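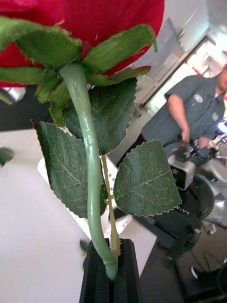 Crafts & Hobbies > Artificial flowers > Arranging and care

How do I put a fabric rose and a hydrangea in one vase without it looking lopsided?

Margarida Mendes

I want a small arrangement for the hall shelf. I have one red rose and one light blue hydrangea, both artificial, plus a bag of loose greenery. The hydrangea head is much wider than the rose, so whatever I do the rose ends up behind it or leaning out over the rim. The vase is a plain Gasser one with a fairly wide neck. The hydrangea stem is also a bit shorter. Should I cut the rose down to match, or leave it long? I would also like to know how to get dust off the petals. They have been in a closet since last July and look dull.

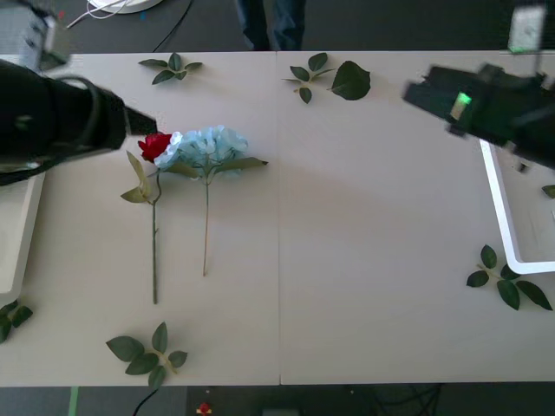 Edeltraud Rüegg
Moderator, Artificial Flowers section

Don't cut anything yet. Lay both flowers flat on a table first, side by side with the stems toward you, and slide them up and down until you like the heights. Put your loose greens around the edge where you can reach them. I do this on a white table because dark leaves are easy to see against it.

With a wide flower and a narrow one, I set the rose higher. The hydrangea sits low, close to the rim, and covers the neck of the vase. The rose stands above it and a little to one side. So your longer rose stem is useful and I would keep it. If the hydrangea has long leaves under the head, bend them out sideways so they rest on the rim.

Fill the side opposite the rose with two or three sprigs. Broad leaves go low and the small ones can go higher up. When you are happy, tape the stems together near the bottom. A wide neck lets everything slide, so put a block of dry foam in the vase or fill it with gravel.

If you still want to shorten a stem, check for wire inside. Use wire cutters and take off a little at a time.

Ramiro Arrieta

For the dust I use a soft makeup brush and then a hair dryer on the cool setting. Don't soak fabric petals, the red can run. I ruined one that way.

Marlies Aigner

I had the same problem and just bought a second rose. Two roses on one side balanced the big blue one fine. Mine are 40 cm long and I left them that length. Edeltraud's way is cheaper though. Also, bend the rose stem slightly, it looks less stiff than when it goes straight down.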